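Wrist camera, week three: the white thing problem

So the last post ended with me bragging that the segmentation was "basically done." Ha. I spent all of Sunday eating those words, with a lot of coffee.

Quick catch-up if you skipped that one. Mistden is my little perception stack (Python, some C++ where it hurts), and its job is to look through the wrist camera and hand the planner an outline of whatever is closest. Huiling Song wrote the planner, which is called Hao, and Hao is very trusting. Give it a bad outline and it will happily plan a beautiful path to the wrong place.

The trouble is pale stuff on a pale background when the camera is really close. My edge detector loves contrast, and up close there's hardly any texture to grab onto, plus everything goes a bit soft because we're inside the focus range. Mistden kept doing two dumb things. It split one object in half wherever the shading changed, and it decided that shadows were part of the object. I went through 80 frames by hand and marked the bad ones, and 20 of them had the shadow glued on!

I keep coming back to this one. Smooth white plastic, light gray behind it, a smoky shadow over the top edge, and a faint blurry line down the middle of the face where the shading shifts. It's got both of my bugs in one go. 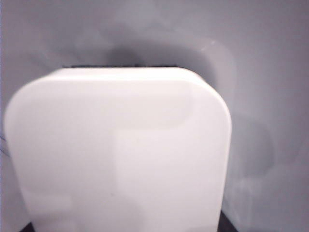 What I changed

First, the shadow. I stopped using plain brightness and added a softness score for each edge, so a boundary that fades out slowly counts for a lot less than one that steps. Zeyu Yin suggested this ages ago and I said it would be too slow. It adds a tiny bit of time per frame and I can't even tell, sorry Zeyu.

Second, the split. Two regions now get merged if the line between them is weak and the outer outline is still one smooth curve. I tried a learned merge step too, but with 1,337 labeled crops it mostly memorized my desk, so that's parked until we get past 2,000.

The dark bits are still a mess. If a dark base sticks out from under something white, Mistden gives me two objects, and Hao picks whichever one it likes. Peiyu Ding thinks we should pass both along with a confidence number and let the planner sort it out. I'm leaning that way, but it means changing the message format again and Huiling will yell at me.

Code's on the dev branch, merge threshold is in the config file now.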